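Ritosus: Sallach Sessions, 3LP Box Set

Catalogue listing, vinyl, limited numbered edition

Format: 3 x 12-inch LP, 180 g black vinyl, 33 1/3 rpm
Edition: 3000 copies, hand-stamped on the rear panel
Label: Husar
Mastering: Yabsira Gebretsadik
Lacquer cut: Iulian Ardeleanu
Packaging: rigid lift-off box, individual printed sleeves, polylined inners, 24-page booklet
Availability: in stock from March

Overview

The Sallach Sessions box collects all the studio recordings Ritosus made as a four-piece, before the departure of the second guitarist. It comprises the debut album, the follow-up, and one disc of material that has not been on vinyl before. The first two albums were issued originally on a single LP each and have been out of print in that form since the first pressing sold through. The CD editions remained available but used a louder master with the bass rolled off below 40 Hz.

The set does not include live recordings. The Rasta demo cassette is represented by two tracks only, on side six, as the remaining tracks survive on a copy with heavy dropout in the left channel.

Disc one: the debut

Transferred from the original half-inch stereo masters at 15 ips. The tapes were baked before playback. Running order follows the first pressing, so the long instrumental closes side two and the short acoustic piece returns to its place at the start of side one. On the CD these were swapped.

The guitars on this album were tuned to C standard and recorded through two cabinets panned hard left and right, with no centre double. The new cut keeps that width. On mono playback equipment the rhythm parts will drop in level, as they did on the original.

Disc two: the follow-up

The mix was completed to digital tape at 48 kHz and no analogue master exists. The transfer was made at native resolution and processed at 96 kHz before cutting. Side four runs to 23 minutes and is cut at a slightly lower level than the other sides. Buyers may need to raise the volume when turning the record over.

A fade error at the end of the third track, present on every earlier edition, has been corrected from the multitrack.

Disc three: unreleased and non-album tracks

Side five contains the two B-sides, the compilation track and an alternate mix of the title song with a different drum take. Side six contains the two Rasta demo tracks and three rehearsal recordings made on a Sunday at the Sallach hall with a stereo pair and no overdubs. The rehearsal recordings have audible room noise and some distortion on the vocal. No noise reduction was applied.

Booklet and inserts

The booklet is stapled, printed on uncoated stock and trimmed to sleeve size. It holds complete lyrics for the first two discs, tape box scans, session notes and an essay on the recording of the debut. Lyrics for the demo tracks are omitted because no written copy was found. A folded reproduction of the first tour poster is included loose in the box. The poster is folded twice and will show creases.

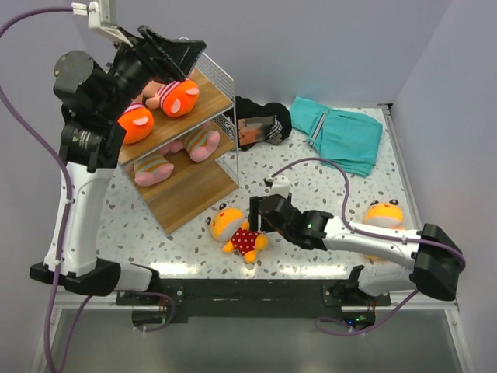 Pressing and quality control

Plates were made by the three-step process so that replacement stampers can be grown from the mothers without a new cut. Test pressings were checked on two turntables, one with an elliptical stylus and one with a line contact. Side two was rejected once for non-fill in the outer grooves and replated.

The first 1152 copies were pressed in one run and the rest followed after a stamper change. There is no difference in matrix numbers between the two runs. Numbering was applied after assembly and gives no indication of which run a copy comes from.

Playback notes

Use a tracking force within the cartridge maker's stated range. Disc three has wide low-frequency content on side five, and lightweight arms with high-compliance cartridges may mistrack at the opening of the second track. A record clamp is not required.

Download

Each box contains a card with a single-use code for all three discs as 24-bit WAV or 320 kbps MP3. The files are taken from the vinyl master, without the side-length level changes. Codes do not expire.

Ordering and delivery

Limit of two boxes per customer. Boxes are shipped in a double-walled outer carton with corner protection. Orders placed before 10 am on a working day leave the warehouse the same day. Split corners or seam damage on arrival should be reported with photographs of the outer carton and the box before the shrink-wrap is removed.

The discs are not sold separately. A two-disc CD version with the same masters is listed under its own catalogue entry and does not include the poster.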